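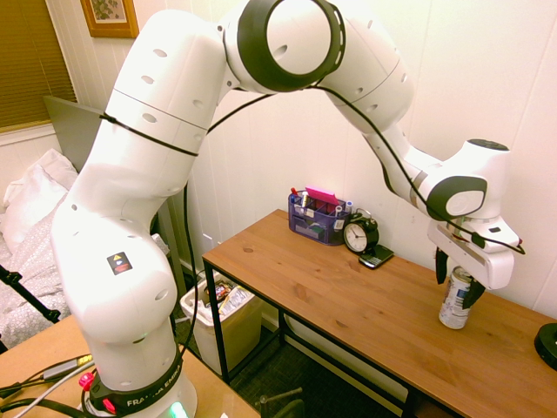

Figure 3. The arm with the gripper open at a can on the desk.

4.2 Choice of view for the grasp planner

The planner of Solov receives two colour streams, one from a fixed camera and one from a small camera at the wrist. Both views are passed to the same encoder, and their features are joined before the grasp pose is predicted. In the first version, which was written by Leandro Cabral, the two views had equal weight. This gave poor poses when the object filled only a small part of one view.

We therefore added a gate that gives each view a weight between zero and one at every control step. The gate was trained on 200 episodes of the Rutemo set, with 50 more kept for validation. The batch size was 96. Training was stopped after 1000 steps without improvement of the validation loss.

The fixed view shows the fingers and the can together, so their relative position can be read directly (Figure 3). The wrist view carries finer texture, but it may contain no part of the gripper, and the can may leave it at the border.

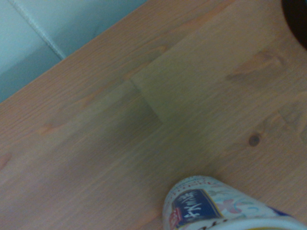
Figure 4. Wrist view with the can at the lower border.

For such views the segmentation mask is not closed, and the centre of the can is estimated with a shift towards the middle of the view. We mark a mask as open if it touches the border, and the gate receives this mark as an additional input. The wrist view is not discarded in this case, as the visible side of the can still gives its direction on the table.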